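4. Living with the kit: what we found

4.1 Getting started

We had the hand-held gripper kit for a little over a month, and I should say at the start that we paid for it ourselves, out of the small equipment budget that came with the Nondley project. What we wanted to know was quite narrow. Could a person with no background in robotics pick up a pair of these things, tidy up a messy table in an ordinary home, and give us recordings good enough to train on? Most reviews of this sort of kit are written by people who already own three others, and I kept wishing for one by somebody who didn't.

Setting up took me an afternoon, most of it spent on a charger lead I had put in the wrong drawer. The printed guide is short and mostly fine (the page on pairing the left and right units is muddled, and Amrit Paquette rewrote it for our own use, see Appendix B). After that we handed the grippers to our four users and tried very hard to keep quiet while they worked it out! I wasn't very good at that. You will hear me on the audio of the early sessions saying "other way up" more often than I'd like.

4.2 How it feels in the hand

Everybody liked the squeeze. You close your fingers and the jaws close, and after a few minutes you stop thinking about it, at least for boxes and packets and anything with a bit of body to it. Tien-fu Chung compared it to using long kitchen tongs, and I think he's right, with the difference that tongs don't make your wrist ache. Ours did ache. Man-lok Leung asked for a break every two or three tasks, and when we let people rest whenever they fancied, the recordings got noticeably smoother. I would build that into any plan from the beginning.

The other complaint was reach. Working with two grippers means your hands are further apart from the things you're touching than you expect, and people kept knocking the tips together over the middle of the table. We tried asking them to stick to their own side. It slowed them down and they forgot anyway, so we dropped the rule and put up with the clicks.

4.3 The clearing-up task

For the main test we used what Shuk-fan Chow called the "after the party" task: a pile of mixed rubbish on a table, to be sorted and cleared with both hands. I like it because it is such a dull, normal job, and because the pile is never the same twice. Crumpled tissue behaves nothing like a cardboard box, and a clear plastic bag is its own special misery (thin, slippery, and hard to spot in the video afterwards). We asked for 300 clearing runs in all, spread over ordinary living rooms, and told people to leave the rest of the room as it was. Figure 3 gives a fair idea of the sort of pile I mean.

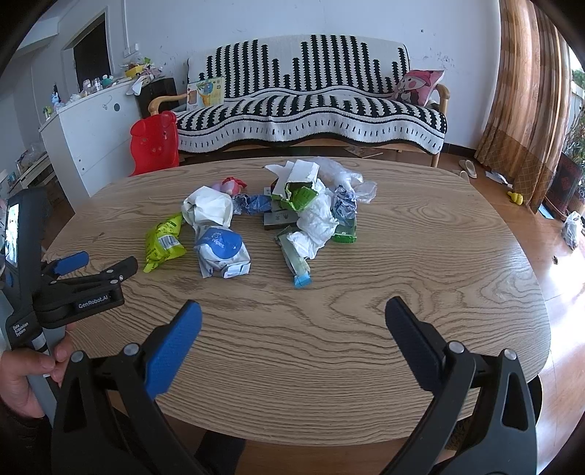

Figure 3. The clearing-up task: mixed packaging heaped on an oval wooden table, with two hand-held grippers.

Soft wrappers were where the kit earned its money for us. I had expected to lose most of them, and our users soon found they could pinch a fold and lift. Flat things were much worse. A bit of card lying flush with the table top gives the jaws nothing to get hold of, and the usual trick was to drag it to the edge with one gripper and catch it with the other. Lovely to watch, horrible to label. Tien-fu Fang did most of our labelling and ended up adding a separate tag for it, which we'd suggest to anyone using the same task.

4.4 Would we buy it again?

Yes, with a couple of grumbles. I'd want a softer handle, and I'd want the pairing page of the guide put right. We also tried the Lirkis software for sorting the recordings, and for a team our size it was more than we needed; plain folders and Amrit's naming scheme did the job. Larger groups may well feel differently, and the Edley team, who read a draft of this section, told us they wouldn't go back to folders for anything.

We haven't compared the kit with full remote control of a robot arm, and I don't want to pretend we have. That comparison is planned for August, using the same task and the same rooms where we can get them. The results in Section 5 cover the clearing runs only.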